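Project Report: Teaching Two Arms to Handle Small Household Items
Demyd Stelmakh and Nerys Gronow
Supervisor: Alun Penry
Aug 11, 2021

3. Method

We collected demonstrations by teleoperation. One of us drove both arms while the other reset the table and logged failures. Every episode used the same container with the orange compartment, and the smaller items were moved to new spots before each start. We kept 3337 episodes after filtering and trained a policy on them with a batch size of 8. Training was repeated with three seeds.

4. Results

The policy did best when the right gripper came to the mouth of the container from above. Low approaches often ended with the fingers against the compartment's upper edge, and the arm then stalled until the time limit.

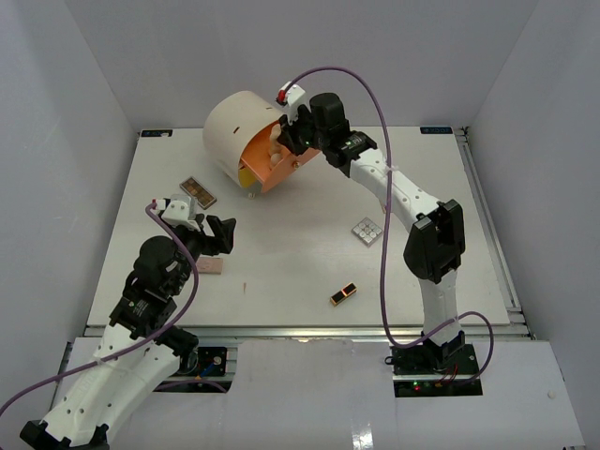
Leaving the left arm idle during this step cost us nothing in success rate, but it made the episodes longer. Elspeth Moncrieff suggested training each arm's waiting behavior separately. We did not have time to try it. The cable on the right arm also limited how far we let the wrist turn, and we set that limit by hand in the controller.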